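4.2 Recording the examples

1. Put the white sheet on the table and place the blue parts on it.
2. Move both hands above the sheet, then start the recording in Cendorlow.

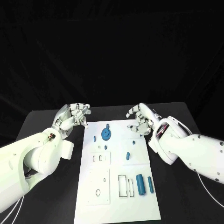

Figure 7. Both hands above the work sheet.

3. Guide one hand to a peg and close the fingers slowly. Stop if a cable becomes tight.

Note: Keep also the failed grasps – mark them "F" in the log. One set is 20 examples. 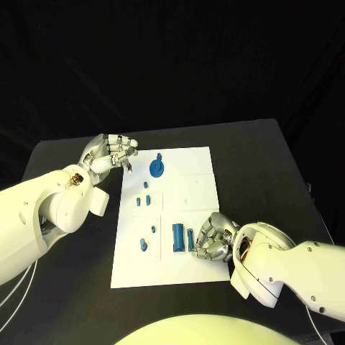 Santosh Lodhi: For failed grasps, please write the part name too. Without it I could not sort set 123.

4. Save the set before you change the layout.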